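Cracked heel not closing after urea cream
Posted by Gorik, February 2023

I have a split on the outside edge of my left heel. It is deep enough to catch on socks and stings in the shower, but there is no pus or redness. I have used 20% urea cream every night for 13 nights. The skin around it is softer and the split is the same length.

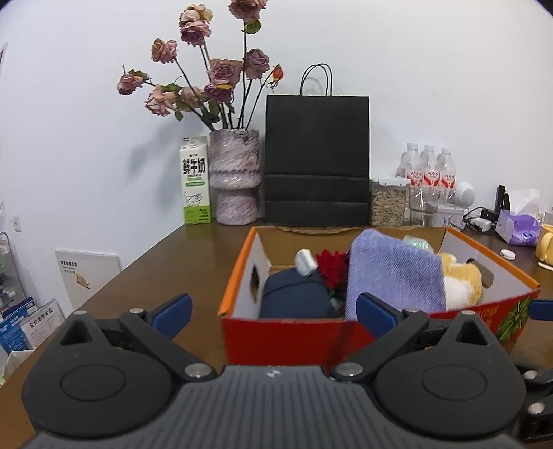

I stand most of the day on a concrete floor in open-back shoes. No diabetes, normal feeling in both feet. Should I go to a stronger urea, or is something else holding it open?

Trương
Strength is probably not the problem. A fissure stays open when the hard rim on each side gets pulled apart under load. File the rim down dry, a little every second day, and don't file into the split itself. Tape across it during the day so the edges stay together. Closed-back shoes help too, as the heel pad spreads sideways without a counter. Keep the cream on the rim and put plain petroleum jelly in the crack. Urea in an open split stings and does nothing useful there.

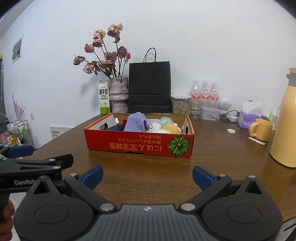 Trirkik
Taping worked for me, but it rolled off by noon until I wiped the heel with 70% alcohol first. Around the crack, not in it. Mine came back in November when I went back to clogs.

Pondville
just use socks at night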